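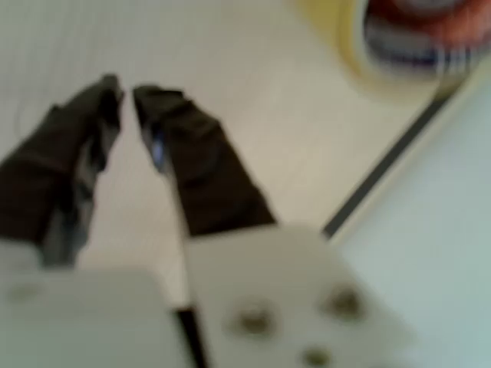 Start with the money. Paying suppliers late – what it does to a plant, what we did about it at Dreltham. Don't read the title out, they can read it. Say who I am, two sentences max, Virgil Hodoroagă, purchasing, Okatport plant. Then point at the slide behind me. Two dark fingers, tips nearly touching, thin light gap between them. One finger is "invoice approved", the other is "invoice paid". The talk is about the gap. Looks tiny from the head office. From the supplier's side it's payroll. PAUSE here, I always rush this bit.

How it looked before
Terms on paper fine, everybody signs them. Then invoice comes in, sits in a shared inbox. Somebody prints it. Goes to the line manager who ordered the part, he's on second shift, comes back with a signature but no PO number. Back to the inbox. Clock starts again, at least in our system it did. (People will laugh. Let them, then say the supplier's clock never stopped.)

523 open invoices when I pulled the list the first time. Read the number slowly. Oldest one was for pallets. Small amount, 900 dollars, and the guy had called in every week and been told it was "in process". Ask the room who has said "in process" on the phone. Hands up. Me too.

Grevuvach story – keep it short!!
They make our brackets. Family firm, good quality, never missed a truck. October they put us on prepay. No warning email, no angry call, just a new line on the quote. Our finance people were insulted. I wasn't, I'd seen the list. Went out there myself, sat in their front office, got coffee and a folder of every invoice we'd paid late with the dates in red pen. Very polite about it. Worst meeting of my career.

What they told me, more or less: they had been adding a bit to our prices for a long time to cover the waiting. So we were paying for our own lateness and calling it inflation. Click after this line.

Common objection, someone from treasury will raise it: "holding cash longer is free money." Answer – look at the quotes. Look at who stopped bidding. We had seven shops quoting on machined parts and then we had two. Neither of them was cheap. Don't get into interest rates, I'm not the right person and there's always one guy who is.

What we changed
Boring stuff, say so up front.
– Invoice goes straight into Laizer when it lands. No printing. If it's printed it doesn't exist.
– Approver gets a reminder, then his boss gets it. Unpopular for a month.
– Clock starts on the day the invoice arrives and does not reset. Biggest fight of the whole thing. Finance wanted "date of correct invoice". Fine, but then you have to tell the supplier what's wrong the same day. They hadn't been doing that.
– Small shops get paid first. Sort by size of supplier, smallest on top. Took an afternoon to set up.
– One name and phone number for suppliers to call. A real person. It's me on Thurs– skip that, just say its my team and we rotate.

Slide change here. Drink water.
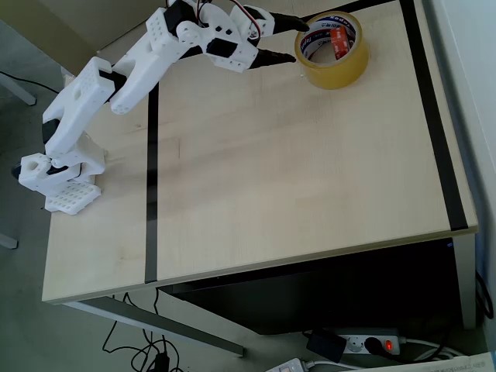 White 3D-printed arm on a light wood desk, gripper beside a roll of packing tape.

Now automation, because they'll all be waiting for it. Software did help. Laizer matches the PO to the invoice and that took a lot of the dull work off people. But we switched it on before fixing the approval path and all it did was send the wrong invoices to the wrong managers faster. Had to turn it off, fix the path, turn it on again. Cost us a quarter. Say that plainly, the vendor is probaly in the room and they know.

What I'd tell a smaller company: do the path first on paper. Walk one invoice through the building. Physically. I carried one from receiving to accounts payable and had to ask for directions, and I've worked there for ages.

Numbers slide – finance cleared these Jul 3, 2025, don't use the older version. Open list way down. I'm not showing the exact savings, legal said no, so say "we got two bidders back and one price cut" and move on. If they push, same answer again, smile.

Where it still doesn't work
Disputed invoices. Short shipments, damaged parts, wrong rev of the drawing. These still sit. We pay the undisputed part now wich helps, but the rest needs an engineer to look at it and engineers don't look at invoices. No fix yet. Ask the room, somebody might have one. Write it down if they do.

Also freight. Freight is a mess, separate talk.

If time (check clock, if under five minutes left skip to questions): Grevuvach took us off prepay in spring. Same red pen, they sent the folder over with the last pages blank. It's on my shelf. Don't milk it.

Questions
Likely ones: early payment discounts (we offer, few take it), union side (no effect), does this work with overseas suppliers (mostly, banks are slower). If nobody asks anything, ask them what their oldest open invoice is. Thank the organizers, leave cards on the table by the door.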